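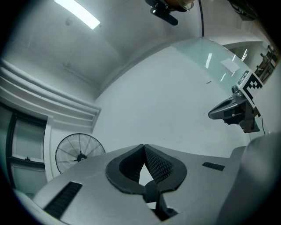
The case against the smart water meter

By Yolandi Naidoo
2023-07-27

In January the town of Plokmont signed a contract to replace every household water meter with one that reports over the air. The vendor is Lunus, and the pitch was the one every town gets. Leaks will be caught early. Bills will be fairer. Residents will "engage with their usage" through an app called Etik. I have read the contract, all 194 pages of it, and I would like to know who in town hall can say the same.

Let me start with leaks, where the argument is strongest. A meter that reports hourly can spot a toilet running all night, and an old dial read four times a year can't. Fine. But the toilet was never the big problem. Plokmont loses most of its missing water in the mains, under the street, before it gets anywhere near a meter. A new box in my basement does nothing for a cracked pipe on Mill Road. The consultants admit this in an appendix, where they say the household data "may support" later work on the mains. Later work has no budget.

The money is the part that should have stopped the whole thing. The town says each meter costs $300 to buy and install. Add the network fee and the software license over the life of the contract and it comes to $569 a household. That second number was not on the slides. I got it by adding up the fee tables, and when I sent my arithmetic to Hjalti Holst, the public works director, he wrote back that the figure was "one way to look at it." I asked him for another way. I am still waiting.

Supporters say the savings will cover it. Which savings? The meter readers are two part-time jobs. The town's own estimate of reduced water use leans on a pilot in Vidal, where people used less water in the year after the meters went in. Vidal also had a sprinkler ban that summer. Elin Kneath, who ran the pilot and to her credit answers her phone, told me they had no way to separate the two effects. None of that made it into the Plokmont presentation, which gave the drop in water use as a plain result.

Then there is the question of what the data says about us. Hourly water readings show when a house wakes up, when it goes to bed, and when it is on vacation. Lunus may share "de-identified usage patterns" with partners under section 12. The partners are not listed. I don't think anybody is plotting to learn when I shower. I do think that a company which has no plans for the data would have had no trouble leaving section 12 out, and that our lawyers should have asked.

I'll grant the other side one thing. Unathi Ntuli, who voted for the contract, points out that the old meters are wearing out and have to be replaced with something. She is right. Some of them run slow, and people with slow meters are being carried by people with good ones. But a plain new meter with a dial would fix that too, and the town never asked for a price on plain ones. The request for bids named remote reading as a requirement on page one. You can't call the fancy option the best value when it was the only option allowed in the room.

The contract runs for 15 years, and the batteries are under warranty for 10. After that, a dead battery means a new meter at the price of the day, from the same vendor, since no other brand can talk to the network. Tumelo Hlongwane raised this at the hearing and was told that battery life is expected to exceed the warranty. Expected by Lunus.

The first installations are set for this fall, and there is a clause that lets the town cut the order back to one district for the first year with no penalty. Use it. Put the meters in the east side, leave the rest of us alone, and publish the readings against the billing records from the year before. If the savings show up, I'll write a column saying so. In the meantime, residents can refuse the app, and the form for that is at the clerk's office, in the rack beside the dog licenses.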